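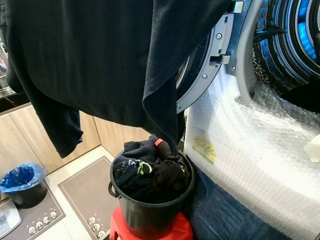

Dark long-sleeved garment and the washing machine, door open.

January 2024

Today I played Jadoon for four hours, which is too much for a person who must work in the morning. The new character pack came out, and I wanted to try Vovetti before everybody learns how to beat her. She is slow, but her grab reaches almost half of the arena. I lost the first matches very badly.

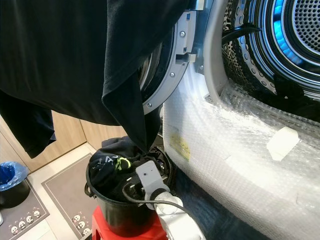

Then Irfan Zaidi came online and explained to me that I should not jump so much. He has 1,403 ranked wins, so I listen to him. After this I won three times in a row, one time against Nighat with only a small piece of health left. I shouted, and I think the neighbors heard it.

My rank is now 85. In July I was not even in the first thousand, so I am content.

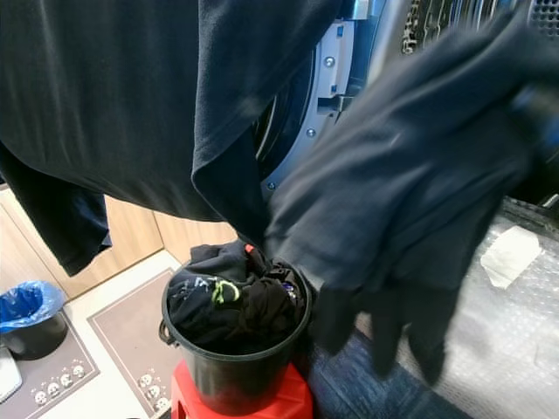

Stepan says the old fighters are now too weak and he wants his money back. I do not agree with him. Plillen is still very strong if you are patient with the low kick. Tomorrow I will practice only the blocking, and I will stop at ten o'clock. I wrote this also last week.

Recent entries
My first online tournament
Why I sold the old controller
Clornent, the final boss, again
Learning the low kick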